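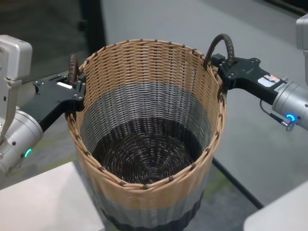
The Vunorano two-arm helper leases for $4000 a month, and for that money it will pick up a basket. I want to be fair to it, so let me add that it picks up a basket quite well.

I went into this review with a plain question. Can a machine you can lease today do the kind of chore that sits between the chores, the stuff we don't even have a name for? Moving a thing off a table. Carrying towels from the place where they are to the place where they should be. Handing somebody a roll of tape. People who sell robots like to show them folding shirts, and people who buy robots mostly want the shirts brought over.

The Vunorano comes as a pair of gray arms with black two-finger grippers. There are small indicator lights on the arms, green on the left one and blue on the right, and I spent a good part of my first morning assuming the colors meant something was wrong. They don't. It's covered in the manual, which runs to 381 pages and has an index put together by someone who has never looked anything up.

Setup was done for me by a technician from the Dresgate showroom, a patient man who answered every question with "it depends on your table." It does depend on your table. The arms want a clear flat top at one height, and if you own the other kind of table, the one with mail on it, your first chore is going to be yours.

Why a basket? I wanted something with two handles, because two handles are the whole argument for two arms. A mug can be handled by half of this product. A big basket with loops on opposite sides is the thing a person grabs without thinking and a machine has to think about a great deal. Mine is a Tsao, woven, with dark wrapped handles and a pattern of bands that looked cheerful in the store and has turned out to be a decent test of eyesight. The handles stand up off the rim at different angles depending on how you last set it down, so the machine can't just memorize where they are.

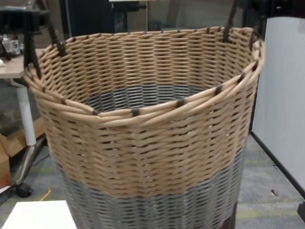 The Tsao basket: tan weave, gray-blue toward the bottom, braided rim, two handles.

On to the actual lifting. You start a job in the Durkix app, which ships with the arms and feels like it was designed for a larger company than me. You pick a task, confirm the area is clear, confirm it again, and stand back. The arms swing in from the sides. They slow down near the handles, close up, and then there's a pause. I timed my own mood during the pause and it went from interest to doubt to a sort of tenderness. Then the basket goes up.

When it works, it's lovely to watch. The two sides rise together, the rim stays close to level, and nothing spills. I've carried a lot of baskets in my life and have never once kept the rim level. I tend to lead with the hip.

When it doesn't work, it's nearly always the same thing. One gripper takes hold of its handle and the other takes hold of the idea of a handle. The good news is that the software notices. It opens up, backs off, and tries again from a slightly different angle, like a driver who'd prefer you didn't watch the parking. The bad news is that it can do this for as long as you let it. There's a retry limit in the settings, under a menu called Persistence, and I'd turn it down on day one.
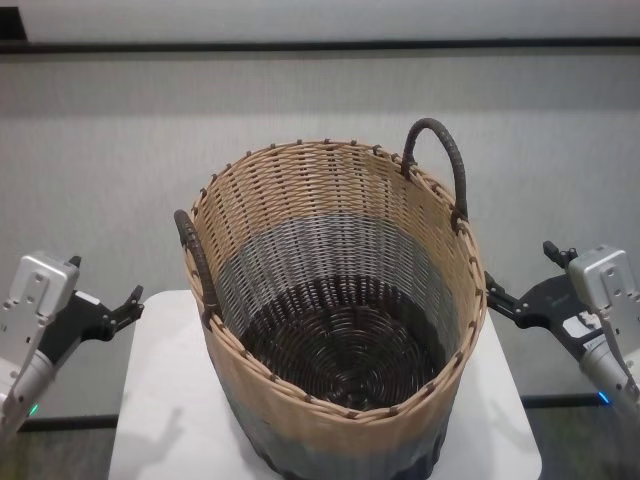

By Kalliopi Papadopoulos
Reviews, Home and Workshop

Empty, the basket was easy for it. Half full of towels, it was still fine, though slower. Full to the top was where I started to learn things. The weight was no trouble. The towels were. One corner flopped over the rim and lay across a handle, and that was the end of the afternoon. The arms came in, considered the situation, and stopped. Durkix sent me a message reading "Target partially obscured. Assist?" I moved the corner of the towel. It thanked me. I can't say I enjoyed being thanked.

That one message sums up most of my month. The machine is strong and careful and it never gets bored, and it needs somebody nearby who can move the corner of a towel. If you already have somebody nearby, you should ask yourself what they'd charge to carry the basket.

A few things I tried besides, in no special order.

Stacking shop towels on a shelf: good, as long as the towels were already folded, and as long as you don't mind a stack that leans a little.

Putting parts bins back where they belong: very good. This was the best thing it did. Bins are stiff, they're all one shape, and they don't flop. If I ran a stockroom full of bins I'd be writing a warmer review.

Emptying the basket: no. It can tip, but the tip is so gentle that the last washcloth stays in the bottom. I took to calling that one mine.

Anything in the dark, anything in a hurry, anything with a plastic bag in it: also no. I only ran the bag test once, and I'd rather not go over it.

Noise is low, lower than my dishwasher. Power draw I didn't measure. The emergency stop button is big and red and easy to slap, and I'm happy to report that I slapped it mainly out of nerves. The grippers leave no marks on the handles that I can find, which surprised me, given how firmly they close.

Support is decent. I wrote in at 4 p.m. about the retry business and had a useful answer before dinner, from a human, who also said it depends on my table. The wait for delivery is less decent. I was quoted 16 weeks and it took 17, and I gather that counts as early.

So who's it for? A small shop with steady, dull, boxy work, one person on hand, and a budget that doesn't flinch. Laundries might get there with it in a year or so, if Vunorano works out cloth. For a house, I can't see it yet. The arms take up the better part of a room, they don't climb stairs, and my laundry is downstairs.

I'll say this for the Tsao, it has held up. It got picked up and put down more in one month than most baskets do in their lives, and not a strand has come loose. It costs a good deal less than the arms and I'm keeping it.

The arms go back in July. The technician says there's a software update coming before then that deals with draped fabric, and if it shows up in time I'll run the full load again and add a note at the bottom of this page.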